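The Flamcombe Finale

The producers of Flamcombe wanted tears by the second ad break, and they told Anas Benjelloun so in the parking lot, where the microphones were off.

"Real ones," said Vollier, the younger of the two. "The audience can tell."

Anas doubted that. He had watched the audience for 90 days now, or at least what the audience sent in, and it had believed in a romance between two people who couldn't stand the smell of each other. It had believed the kitchen fire. It had voted, around 4 million times by the show's own count, to keep a man who was under contract through the finale anyway.

"What would I be crying about?" he asked.

Vollier looked at his phone. "Your brother."

"I have a sister."

"Then her."

The finale was set for 12/01/2025, and everyone in the house had been given a color to wear. Anas got mustard. Belhaj, who hosted, came through at noon shaking hands as if he were running for something, and told each of the last four contestants that he was secretly pulling for them. Anas heard him say it to Dastow through the wall, the same words with the same catch in the voice.
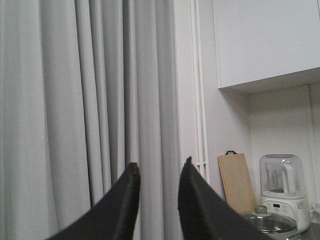
A gray curtain beside a white wall.

He was supposed to wait until his name was called. Dastow waited with him, eating almonds out of her pocket.

"Did they ask you to cry?" he said.

"They asked me to forgive my mother."

"For what?"

"They're still working on it."

She had come in back in April, for the casting round, with a story about a bakery she had lost. The bakery had been a folding table at a farmers' market. She told him this in week three, in the pantry, and he had thought it was a trick to get him to confess something. He still thought it might have been. He liked her more than anyone in the house, and would have put the odds of her being sincere at 20 in 100.

"If you win," she said, "are you going to do the tour?"

"Is there a tour?"

"Vollier says there's a tour."

"Vollier says I have a brother."

Somebody shouted for quiet. Music started up, the slow piano they used for evictions, and then stopped, and then started again from the beginning. Belhaj's voice said that in all his years he had never seen a season like this one. He had hosted two.

Dastow wiped the salt off her fingers. Her eyes were wet. Anas looked at her for a while, trying to work out whether it had been there a minute ago.

"Is that for them?" he asked.

"I don't know," she said. "Is my mascara all right?"

He told her it was fine, and then they called his name.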